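I'm looking for people who eat breakfast at odd hours, and if that's you, please keep reading!

My name doesn't matter much here, but my shop might ring a bell. I run Flirero, the little tableware and pantry store on Brandent Street (green awning, terrible parking). For the past couple of years I've been putting together a small printed book on how people in town eat their first meal of the day. I don't mean recipes, we have plenty of those. I mean what you reach for when you get home from a night shift at 5 a.m., or what your kids will put up with before the bus, or the cold noodles you eat standing at the sink. I have a stack of notes from friends and regulars already, but they all live within a few blocks of me and they all seem to like toast.

So I need more of you. I'd love to end up with 80 breakfast diaries, and I have 55 people signed up as I write this.

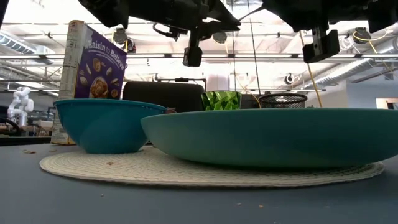

What you'd be doing is pretty simple. You keep a diary for two weeks, in a notebook I'll mail you, and you write a few lines each time you have your first meal. What it was, what time, who else was up, whether you liked it. Spelling doesn't count. If you skip a day, write "skipped" and move on (I skip plenty myself). After that we sit down for one chat, 90 minutes at the very most, at the shop or over the phone, whichever you like better. I bring the coffee if it's in person.

You should be 18 or older and live in Idard or close enough that you'd say you do. I'm especially short on night workers, people who live alone, and anyone who moved here from somewhere with a totally different idea of breakfast. You don't need to cook. You don't need to be healthy about it either, and I won't be grading anybody!

You'll get a $55 store credit when the diary comes back, plus a copy of the book, which I hope to have from the printer in July. Ndung'u Press is doing the printing and they've been very patient with me so far. Your entries can run under your first name, a made-up name or no name at all, and you get to read your pages before they go in.

To join, stop by the counter or leave a note in the mail slot at 401 Brandent Street with your phone number and the best time to call. Please tell me what you had this morning, too. Sign up by January 12, 2024, and your notebook goes out the week after.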